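## About the Gritis group

Gritis is a research group of seven people at Stumstead, led by Edivaldo Quintana. We work on one problem: how a robot arm can pick household objects out of a bin when they lie against a wall.

Most grasp planners do well in open space. Near a wall, one finger has nowhere to go, and the planner either gives up or drives the gripper into the side of the bin. Our method, Praltitz, scores each grasp together with a short push that moves the object clear first. If the push doesn't raise the score, the arm skips it. 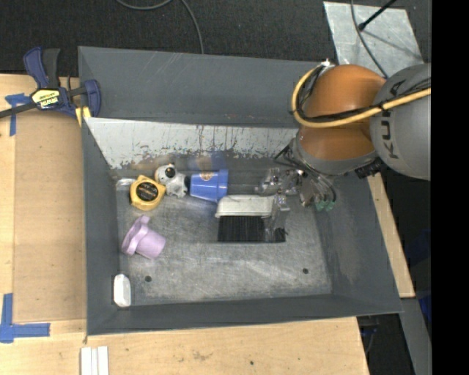 *Bin picking with the KUKA arm: tape measure, cups and brush near the far wall.*

In our tests, the arm gets 10 tries at each layout. With the push step turned on, failed grasps near walls dropped from 7 in 10 to 3 in 10. Cups on their sides are still the weak point, and we're working on that now with two visiting students from Guimarães.

The code and the object list are shared with partner labs on request. We take new students every April. Write to the Stumstead front office and put "Gritis" in the subject line.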